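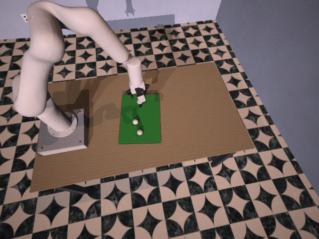

Simulated demos for ball pickup – how many before it stops helping?

Print this thread | E-mail this thread
Reading time: 3 min

plulla_dev
I'm collecting demos in simulation for a pick task. One arm, a table, a green mat, three small balls. The job is to pick up a ball and lift it clear. I drive the arm by hand with a 3D mouse and save each run as one episode. So far I have 254 saved and a policy that gets a ball on maybe half its tries. When it misses, it closes a little in front of the ball. Do I keep going to 1000, or is something wrong with how I'm collecting?

quaye_bench
Keep going. We had a similar task last August and it didn't get steady until 800. Half at 254 sounds normal to me.

torquewrench66
I'd stop and look at the data first. If every miss is on the same side, more of the same demos will teach it the same miss. What are you randomizing?

plulla_dev
Ball positions on the mat, every episode. Light direction every tenth episode. Camera, table, floor and walls are fixed.

torquewrench66
Then I'd change the light more often. In your render the arm throws a shadow over the back of the table and some of it gets onto the mat. The balls are off-white on bright green, so they should be easy to find, but the gripper gets in the way of the one you're reaching for. At the moment it matters, the finger block is in front of the ball. The policy may be going by the shadow.

quaye_bench
I don't buy the shadow idea. We trained with shadows off and got the same kind of miss. It was our operator, who closed early on the easy ones.

torquewrench66
Could be both. Easy to check – play back 66 episodes and note the gripper height when it starts to close.

fokunitz_user
Does it matter which ball you pick? With three identical balls and no rule, your demos disagree with each other. Two people looking at the same start would go for different balls, and the policy ends up between them.

plulla_dev
No rule. I take whichever feels closest. A second person did part of the set and I don't know what they did.

fokunitz_user
I'd fix that before anything else. Write down one rule, say nearest to the gripper at the start, and drop the episodes that break it. You have the ball positions from the simulator, so a script can sort them.

quaye_bench
Dropping data at 254 is a bad trade. Tag them and pass the target ball in as an input. Then you keep all of it.

fokunitz_user
Works if the input is there at test time too. Depends on the setup.

mat_and_tile
Side question, is the floor going to stay that busy? Patterned tile with dark and light stars takes up a lot of pixels. We export from Vusach and crop to the tabletop before training. Our files got smaller and the results were no worse.

plulla_dev
The floor came with the room. I want to swap it for other textures later, so I'd like to keep it in the picture for now. I can crop a copy and compare.

torquewrench66
Do the crop as a separate run. If you change the rule, the light and the crop together you won't know which one helped.

plulla_dev
Played back the 66. On the second person's episodes the gripper starts closing higher than on mine, nearly every time. On mine it's level with the middle of the ball. So that's one thing. I tagged the target ball on everything and started a run on my episodes only.

quaye_bench
So, operator.

torquewrench66
Partly. I'd still change the light every episode. It costs nothing in sim.

plulla_dev
Light is now random every episode. New run finishes Friday. I'll record more in the meantime, using the nearest ball rule, and post both numbers.

fokunitz_user
Please post the failures by ball position too – front of the mat and back of the mat separately.

Recent threads
– Fokunitz export drops the last step of each episode
– 3D mouse or leader arm for short tasks?
– Quaye gripper model: finger friction settings
– Naming episodes when two people record
– Vusach replay runs faster than it was recorded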